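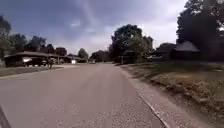
*Residential street with lawns on both sides and a concrete curb along the right.*

# Kulley Curbside Carrier

The Kulley is a four-wheeled outdoor machine from Momard for moving things between the house and the street. It tows one wheeled trash cart, or carries a flat load on its deck, along a route you have shown it once. It is sold to homeowners and to property managers who look after several addresses on the same block.

## What it does today

**Trash carts to the curb.** This is the job it does best. You fit the Twal hitch to the cart handle, walk the route once with the remote, and set a collection time. The Kulley takes the cart out and parks it with the lid facing the road. Bringing it back empty works the same way. It handles one cart per trip.

**Parcels and groceries.** The deck takes up to 30 pounds. Someone has to load it and someone has to unload it. There is no arm, and it will not pick up a package from the ground.

**Crossing a quiet street.** The Kulley stops at the road edge, checks both directions, and waits for you to approve the crossing on your phone. We don't offer unattended crossing.

## What it does not do yet

We get asked about these often, so they are listed plainly.

- Mowing, edging or raking. The lawn is treated as ground to drive over or go around.
- Opening gates, garage doors or car trunks.
- Stairs, or any single step higher than 2 inches. A full-height curb counts as a step. Plan the route through a driveway.
- Sorting trash, tying bags or lifting a cart that has tipped over. If a cart falls, the Kulley stops and sends a message.
- Working in snow. Units tested in January lost grip on packed snow and had to be walked home by hand.

A person can still take out one cart faster than the Kulley can. The machine makes sense if the driveway is long, if lifting and pulling are hard for you, or if you have several carts at several houses.

## Surfaces

Asphalt and poured concrete give the best results. Loose grit on an older road is fine at normal speed. Patchy or dry grass is fine too, though bare spots turn soft after rain and the wheels will mark them. Deep shade under large trees can slow the machine down - it drops to walking pace until the camera adjusts to the light.

Parked cars are treated as fixed objects. People are given a wide margin, and the Kulley waits if someone is standing in the driveway.

## Specifications

| Item | Value |
|---|---|
| Deck load | 30 lb |
| Maximum step | 2 in |
| Saved routes | 11 |
| Drive | Four wheels, electric |
| Hitch | Twal, included |
| Control | Phone app or handheld remote |
| Charging | Hilska wall dock, sold separately |

## In the box

Kulley carrier, Twal hitch, handheld remote, charging cable, two reflective flags and a printed setup guide. The cable works from a grounded outdoor outlet. The Hilska dock adds a rain cover and lets the machine park itself to charge.

Check your local rules on sidewalk and street use before ordering. Some towns require a permit, and some don't allow powered carriers on the road at all.

Page updated May 24, 2024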